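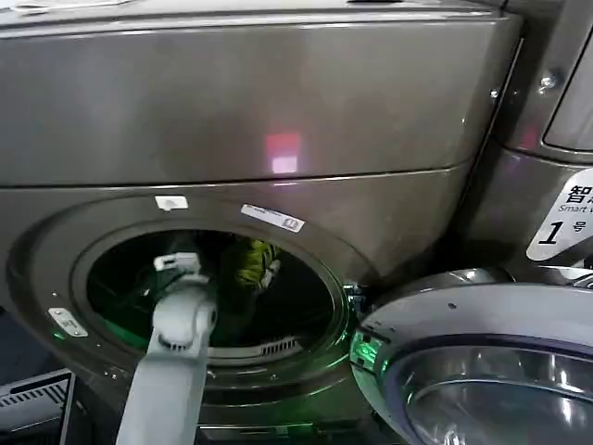

Gripper just inside the door opening of the washer, garment in the drum.

Setting up the arm to unload a front loader (and keeping it that way)

Last updated: February

I look after the laundry cell at Stitdale, and the question I get most from the other sites is how we stop the arm from beating up the door gasket. So I finally wrote down what I do. It takes me most of a morning the first time on a new machine, and a lot less after that, so put some coffee on!

You'll need a hex key set, a soft cloth, painter's tape, a flashlight and one old shirt you don't care about. I like something bright, so I can find it in a dark drum without squinting.

Start with the door. Power the washer down, swing the door open as far as the hinge lets it go, and let go of it. Does it stay put? If it creeps back even a little, sort that out before you touch the robot. A door that drifts will end up resting on the forearm, and the arm will read that as a load and stop halfway in. Ours had loose hinge screws. Zarmeena Marwat at Plinudton had the same thing on a different machine, and hers was the floor – one foot was sitting low and the whole washer leaned.

Next, set your reference. I use four points on the rim of the opening (top, bottom, left, right) and a fifth on the flat front panel. Jog the arm to each one slowly, in manual, with your hand on the stop. Touch the tape, not the rubber! I put a small square of painter's tape at each point so I can see exactly where the finger landed. Save all five under the machine's own name. We run more than one washer in a row and they look so much alike that I once taught a whole morning's worth of points to the wrong one. That was a Saturday, too.

Now the entry path. My first version went straight in through the middle, which felt safest and was terrible, because the elbow ran out of room as soon as the gripper had to reach for something high up at the back. What works for me is coming up from low on the left and angling into the drum, so the forearm crosses the rim at one spot and stays clear of the open door on the other side. Keep at least 85 mm between the forearm and the door glass through the whole move. I check it with a block of wood cut to that length, and yes, I've lost it and cut a new one more than once.

Speeds: I run 500 mm/s out in the open and drop to 200 once the gripper is anywhere near the gasket. You can go faster. Junaid Rana does, and he also replaces more gaskets than I do, so make of that what you will.
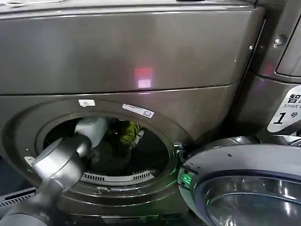
Then throw the old shirt in and push it up against the back of the drum, because a wet load loves to stick there after a spin and it's the hardest place to pick from. Step the gripper toward it a little at a time. You want the jaws to arrive beside the fabric and then close in on it sideways. If you drive straight at it, the tip hits the back wall before the jaws get hold of anything, and you'll get a collision fault.

If the pick keeps missing, try these before you reteach everything:

Turn the drum by hand and try again. The lifters might be in the way.

Wipe the gripper fingers. Lint and softener make them slick.

Look at the wrist bolts. A tiny bit of play there is a lot of play at the fingertip.

Check that you loaded the right machine's points (see Saturday, above).

Once it picks cleanly ten times in a row, I turn it loose on a small real load and stand there with the flashlight. Towels first, then shirts. Leave anything with long straps or drawstrings for later.

For upkeep, I redo the five touch points after about 200 loads, or whenever someone has moved the washer to clean behind it. Run the cloth along the gasket while you're there and feel for nicks on the side where the arm goes in. A shiny patch on the rubber means the forearm is rubbing, so raise the entry path by a couple of millimeters and look again the next day. I write the new values on a card inside the control cabinet, with my initials, so the night shift knows who to yell at.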